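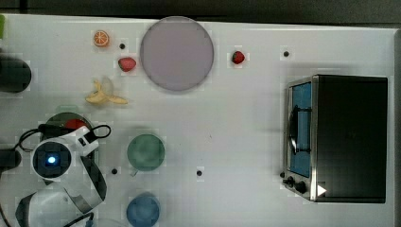

Corey Pomare wrote in to ask if the Plollex throw bag floats once the line is soaked. Yep. Foam disc in the bottom, rope floats too.

2 min read

Print | E-mail

Plollex Ice Rescue Throw Bag, item 3918

For shore crews, marinas, ice fishing clubs, patrol boats. Made by Hollska. 96 feet of floating line, bright yellow, stuffed loose so it pays out clean. Wide mouth, drawstring, reflective band on both sides. Clips to a belt or a rail.

Repacks in under a minute with gloves on. Don't coil it, just stuff. Dry it out before you store it, mildew is not covered by the waranty.

Also sold as a station kit, item 1664. Throw bag, pair of ice picks, whistle, wall box. Wall box screws not included, sorry, we're working on it.

Group price starts at 25 bags. Ask for Sabina Ranasinghe on the order line, mornings are best. Back orders from September are going out now, so if your still waiting on one check your e-mail first.

Not a climbing rope. Don't tow with it.

Recent items
Ansah cold water suit, adult sizes
Mesard rescue sled
Replacement line for Plollex bags
Ice picks, pair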